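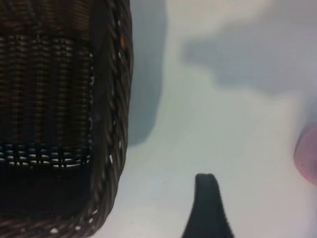

Hillumo hold their nerve in the last over

What a finish! Chasing 178 at Plekovden, our second XI looked buried at 96 for six, and then the tail just kept swinging. We needed 18 off the final over, got a four and a six from the first two balls (the second landed on the pavilion roof) and scrambled the rest in singles and twos, home with one ball left.

Earlier our spinners were superb, giving away only 25 runs in the middle eight overs. Fielding was sharp too, apart from two drops at long-on.

Qaisi visit us next, 1 p.m. start. They bat deep, so come early and be loud!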